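Why does a colander have holes?
A page for young readers about sieves, strainers and filters

Take a handful of gravel from the garden and a handful of sand, and mix them together. Now try to separate them again with your fingers. It is a slow work, and you will probably give up before lunch. But if you pour the mixture into a kitchen sieve and shake it, the sand falls through and the gravel stays. It takes only a few seconds.

This is called sieving. People have done it for thousands of years, and the idea has hardly changed. You need a wall with holes in it. Things that are smaller than the holes go through the wall. Things that are bigger than the holes must stay behind.

Holes of the right size

The most important question is always: how big should the hole be?

Think about cooked pasta. The pieces are large and the water is, well, water. It can pass through almost any hole. So the holes in a colander can be quite wide, and the water runs away quickly. This is good, because hot pasta continues to cook while it sits in hot water.

Now think about rice. If you use a colander with wide holes, a part of your dinner goes down the sink. For rice you need a strainer with smaller holes. For flour you need a sieve made from fine wire, so fine that you must knock on the side to help the flour come down.

And for tea? The leaves can break into very small bits, almost like dust. A tea bag is also a kind of sieve. It is made of thin paper or cloth, and the holes are between the fibres.
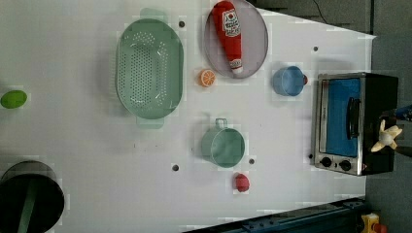
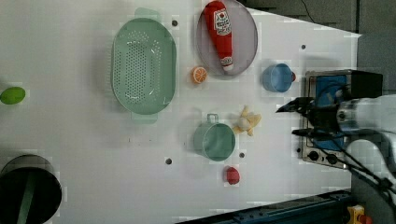
A toy colander on a play kitchen table, in both of these pictures.

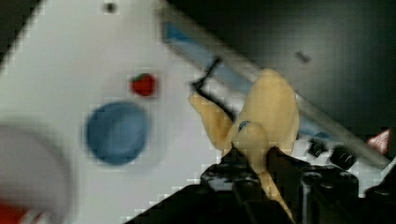 Reading time: 4 minutes

Why are there so many holes?

You could make a colander with one hole in the middle. It would work, but very slowly, and one piece of pasta could block it completely. With many holes, the water has many ways out. If a pea sits on one hole, the water simply takes the next one.

The holes are often placed in rows. Between them there must be enough material left, or the colander becomes weak and bends. So the maker has to find a balance: many holes for the water, and enough wall to carry a heavy portion of potatoes.

Have you noticed that most of the holes are round? A round hole has no corners. Cracks like to begin in corners, and dirt likes to hide there. A round hole is also easy to make with a punch or a drill, and easy to clean with a brush.

Sieves outside the kitchen

At the Sornosau quarry there is a sieve as long as a bus. Stones are dropped on the top, and the whole thing shakes with a terrible noise. It has several floors, one above the other. The top floor has the widest holes and keeps the biggest stones. The next floor keeps the middle ones, and at the bottom only sand comes out. The workers wear ear protection all day.

The mill in Zilau uses the same trick with flour, but its sieves are made of thin cloth stretched on frames. There are 118 of these frames in the building. They swing round in small circles and make a soft sound — you can stand beside them and talk.

Animals have sieves too. A flamingo pumps water through its beak and keeps the tiny shrimps. Some whales have long hanging plates in their mouths, called baleen, and catch their food in the same way. The whale takes a huge mouthful, pushes the water out, and swallows what is left.

What a sieve cannot do

Put a spoon of salt into a glass of warm water and stir until you cannot see it any more. Then pour the water through the finest sieve in your house. Taste a drop. It is still salty!

The salt has dissolved. It has broken into parts so small that they travel through the holes together with the water. To get the salt back, you can leave the water on a sunny window sill in a flat dish. After some days the water has gone into the air, and white crystals lie on the bottom.

Try it yourself

You need: a colander, a kitchen sieve, a piece of old cotton cloth, a big bowl, and a jug with 300 millilitres of water.

Stir a spoon of garden soil and a few small stones into the water. Pour it through the colander into the bowl, then through the sieve, and at last through the cloth. Look at the water after every step. What stayed behind each time? Please do not drink the water, even if it looks clear. Very small living things can pass through cloth. Wash your hands and all the kitchen things well when you have finished.

Related pages
Why does ice float?
How a mill makes flour
What is inside a tea bag?
Salt from the sea

Contact us | © Schmieder Pages for Children, February 2020 | Back to top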